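3.2 Why the paper questionnaires stayed on paper

I should say up front that I wanted tablets. When we planned the neighborhood reading survey I had a whole speech ready about it, and I gave the speech, and Vilja Nieminen let me finish and then asked how many of the older residents of Pirneck I'd ever watched fill in a form on a screen. Two, was the answer, and one of them was my uncle. So we went with paper, and this section is mostly the story of what paper did to our response rates, our missing data and our schedule.

The form was four pages, printed single-sided on plain white sheets with a big font. We asked people what they had read in the past month, where they got it, who they talked to about it, and whether anyone had read aloud to them as a child. That last question turned out to be everybody's favorite. People wrote in the margins. They wrote on the backs (which we'd left blank to save ink and which I now think was the smartest accident in the project). Abbas Daneshvar, who did the transcription, started keeping a separate folder for the margin writing, and Section 5 leans on it pretty heavily.

Handling all of it was real work, and I don't think methods sections say enough about that. Pages from different households could not be allowed to mix. We gave each household a code and wrote it on every sheet, after a first try with the code on the cover page only – a choice I defended for far too long. Before anything went through the feeder on the scanner, the staples came out and the sheets got flexed and fanned so they wouldn't pull through in pairs.

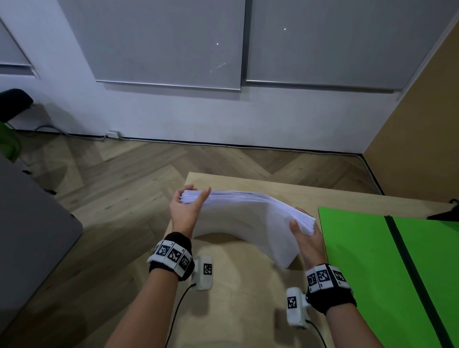

Figure 4. Bending a stack of sheets so that the edges fan apart.

Double feeds were our main source of lost pages in the pilot. A double feed is sneaky, as the scanner is perfectly happy and the file looks fine until you get to question 11 and there isn't one. In the pilot we had 44 scanned files with a missing page, and every one of those had to be traced back to the paper. Tuncay Kırmızıgül did the tracing over a long, cold January and was very nice about it. After that we changed the routine. Each batch was fanned, squared up, scanned, and then checked against the code list before it went into a box, and a second person did the checking.

Now, the response itself. We had expected the paper form to do better with people over sixty-five and worse with everyone else. The first half held up. The second half didn't, at least in Pirneck, where younger parents sent back the paper form as readily as anybody. Nii Adjei thinks this has to do with how it was delivered. In Pirneck the forms were handed over at the door by someone from the street, while in Halside they came through the mail slot with a printed letter. I think he's right, though we didn't set the study up to separate delivery from neighborhood and so I can't claim it. If you're planning something similar, please do separate them!

Skipped questions were another surprise. I had assumed that paper would give us lots of blanks, given that there's nothing to stop you from turning the page.

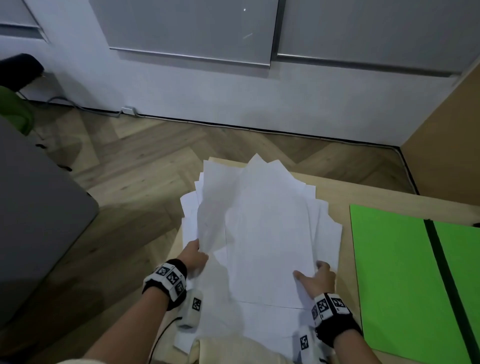
What we got was a small number of blanks, bunched up almost entirely on the two questions about money spent on books. People who skipped those usually answered everything else, often at length. A few wrote "none of your business" next to the box, which we coded as a refusal and not as missing, and I'd argue that a tablet form with a required field would've turned those refusals into made-up numbers. Zerrin Uysal disagrees with me on this and has asked me to note it. Her view is that a well-designed screen can offer a "prefer not to say" button and get the same thing more cleanly. Fair enough. But a button doesn't tell you how hard the pen was pressed.

The ordering of pages mattered too. We'd put the childhood question on the last page, thinking of it as a soft ending. Several people had clearly started there – their handwriting was neatest on page four and got looser going back toward page one. On a screen we would've forced the order and never known. We didn't plan for this in the analysis, so all I can offer is that the people with tidy last pages also wrote more about being read to, and that a follow-up should randomize the order.

There were costs, and I don't want to hide them. Transcription took longer than data collection. Storage was a headache, and the boxes moved offices twice. Open answers in other languages had to wait for someone who could read both the language and the handwriting, and in a couple of cases we never found that person, so those answers are left out of the counts in Section 4. Retyping also brings in errors of its own. We had a portion of the forms typed a second time by a different person, and the disagreements were mostly about dates and authors' names.

Comments

stultum_reader
Would love to see the actual form. Is it going to be posted? We're planning a mail survey and I'm stuck on the font size.

M. Öztürkmen
I agree with Zerrin about the button. Pen pressure is a nice thought but how would you ever code it?

pagefour
I always fill in forms from the back. Glad somebody finally noticed.

Halside resident
Got one of these through the door and thought it was an ad, so it went straight in the recycling. Sorry! Nii's idea sounds right to me.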